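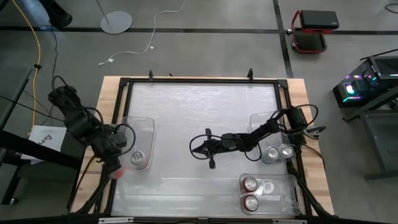
4. Ranger les canettes dans les bacs transparents

Vous avez monté votre plan de tri Brollow et posé la surface claire dans son cadre noir : le plus long est derrière vous ! Prenez le temps de lire cette section en entier avant de commencer, surtout si vous préparez une buvette ou une fête d'école et que les canettes arrivent toutes en même temps.

4.1 Placer les bacs

1. Rincez les bacs à l'eau tiède et séchez-les avec un chiffon doux. Le côté grattant de l'éponge est à proscrire, il laisse de fines rayures qui ne partent plus.
2. Posez un premier bac à gauche de la surface, puis deux autres à droite, l'un vers le haut et l'autre dans le coin inférieur. Ce dernier se met en largeur, ce qui libère un peu de place au centre.
3. Gardez le milieu dégagé — vous serez bien content de pouvoir y poser une canette le temps de lire son étiquette.

Remarque : les bacs de la série Rallis ont les angles arrondis et ne s'emboîtent pas bord à bord. Un petit jour entre deux bacs est tout à fait normal.

4.2 Remplir les bacs

1. Choisissez votre classement : par couleur, par boisson, par date, comme il vous plaira. Beaucoup de nos clients commencent par la couleur et changent d'avis le vendredi suivant, et c'est très bien ainsi.
2. Mettez les canettes debout, couvercle vers le haut, en commençant par une extrémité du bac. Un bac peut très bien n'en recevoir qu'une seule au départ.
3. Serrez les suivantes contre les premières. Une canette isolée au milieu du bac bascule facilement quand on le soulève.
4. Pour déplacer un bac garni, prenez-le à deux mains par-dessous.

Attention : ne dépassez pas 18 canettes par bac Rallis grand modèle, et ne rangez jamais de canette bosselée ou gonflée avec les autres.

4.3 Entretien du plan

Essuyez la surface après chaque séance. Son aspect légèrement marbré est voulu, inutile de frotter pour le faire disparaître ! Pour les bords en bois, une noisette de cire Cavus suffit, à renouveler tous les 90 jours. Laissez pénétrer une nuit avant de remettre les bacs en place.

Le montage du couvercle Vusgate, vendu séparément, est expliqué à la section 5.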